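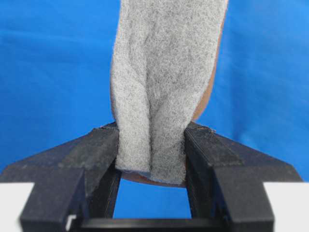 Figure 4. Grey felt-like fabric gathered to a narrow band at its lower end. The fold down the middle tightens towards the bottom.

3.2 How people judge a fabric before they wear it

The most exciting result of the Culbridge interviews was how quickly people make up their minds about cloth. We had expected shoppers to talk about colour and price first. Most of them went straight for the fabric with their hands, and many had an opinion before they had looked at the label. Verhoeven saw the same habit in her earlier work at the Koltach market, where buyers would crumple a corner of a blanket and let it go again before saying a word to the seller.

We held 70 interviews between the two sites, each in the person's own home or at the Werside mending room. Everyone was asked to bring one piece of clothing they loved and one they regretted buying. The regretted pieces led to wonderful conversations! People spoke at length about jumpers that pilled after a few washes, coats that looked thick but let the wind through, and trousers that held every crease from the drive to work. One retired teacher kept a grey wool skirt for decades purely for the way its pleats fell back into place.

Folding came up far more than we had planned for. Fuzzy cloth makes a rounded ridge when it is gathered (Figure 4), and several people used words like "generous" or "bready" for that behaviour. Thin, smooth cloth was "mean" or "papery". These words turned up at both sites, among people of very different ages, and we think they deserve a study of their own.

The coded transcripts gave us 1,980 separate remarks about fabric, which we sorted into 16 themes. Almost 70 of those remarks dealt with sound - the rustle of a rain jacket, the squeak of new denim - a theme missing from the Khondokar checklist we began with. We added it in October and went back over the earlier transcripts with the new code. Remarks on smell were kept apart and are covered in Section 3.4.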